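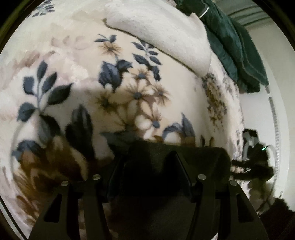

Is the folding line at Fallov going to replace the linen room staff?
Management says no layoffs are planned, but hours were already trimmed in March and no one has put the promise in writing.

Thread: Automation in the linen room, what are you seeing?
Linens & Laundry board > Workplace talk

pressandfold
Posted 27th July
Putting the answer up top so people stop messaging me. I'm on the finishing side at Fallov, bedding mostly. They brought Calta in to automate handling of the printed covers and blankets. The sales sheet says 600 pieces a shift. Our best day by hand is 421, and that's with everyone in. I'd love to know who measured the 600 and what kind of pieces they were. Flat sheets? Sure. A big soft floral cover that slumps over itself is another animal.

dryer_six
We went through this at Ginting. Same number on the sheet, or close to it. What you find out is that a person still straightens the stack, still spots the stains, still turns the thing right side out. Only now that person gets called an "attendant" and the pay grade is lower. Ask about the grade before you ask about the robots.

hemline_hal
Going to disagree with both of you. My shoulders are shot from nineteen years of lifting wet duvets. If a machine takes the heavy end I'm not going to cry over it. The hours thing is a management problem and you'd have it with or without a gripper.

pressandfold
Fair on the shoulders. But the heavy end isn't what they're going after at our place. Wet lifting is still us. They went for the finished goods, the light clean work, which is where people got moved when their backs gave out. So where do those folks go now?

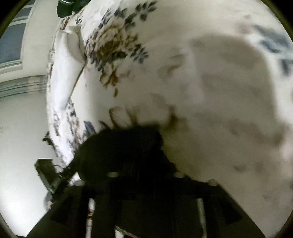 Gripper pressed into a printed floral cover.

cottonmather_no
Look at how the cloth bunches up around it. That's my whole worry. Who signs off on creases? With us at Dradow the rework pile went to the evening crew and never showed up in the report.

hemline_hal
One photo doesn't tell you there's a crease problem. Cloth dents when you push on it. It dents when I push on it too.

cottonmather_no
Didn't say it proved anything. I said ask who counts the rework. We logged it ourselves one month and had 1346 pieces sent back through, none of it on the dashboard.

dryer_six
Keep your own log, pressandfold. Paper, dated. When they told us the line was hitting 500 we had a notebook that said otherwise — first time anybody upstairs listened.

stitchwitch88
Did they offer training? Ours was a video and a quiz on the emergency stop.

pressandfold
"Training to follow." Same as the no-layoffs letter. I'll start the notebook tomorrow and ask about the pay grade at the next shift meeting.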